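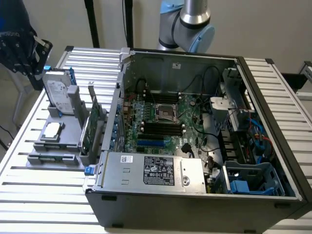

Three songs in, my sister leaned over and shouted that the drummer was carrying the whole thing, and could we please move closer to the left-hand speaker. She was right about the drummer. I'd driven us 200 miles to see Corkska on the strength of one scratchy demo, and for the first ten minutes all I could hear was cymbals and somebody's conversation about parking.

Then they played "Purnix" and the room woke up. On the demo it's a slow, muddy thing, all low guitar, and I'd always skipped it (sorry). Live they take it at nearly double the speed, drop the second verse completely and let the bass run the middle section on its own. I had goosebumps! I also had a stranger's elbow in my ribs, but that's the front of a doom gig for you.

The venue was Lawal, which used to be a carpet showroom and still has the low ceiling to prove it. It holds 200 and it was full. The sound is terrible by the bar and lovely by the coats, so go and stand by the coats. Flillis opened, two guitars and no bass, and I liked them more than most people there seemed to. Their last song went on for ages and I'd happily have had another helping.

What I keep coming back to is how little Corkska talk. No speeches, no "how are we all doing tonight", just a nod and the next riff. The whole set was 42 minutes, no encore, lights up, out you go. My sister thought that was rude. I thought it was perfect, and we argued about it as far as the services, where she bought chips and put the demo back on.

The album is due in December. I've asked for the vinyl, and I'm hoping they've kept the fast version.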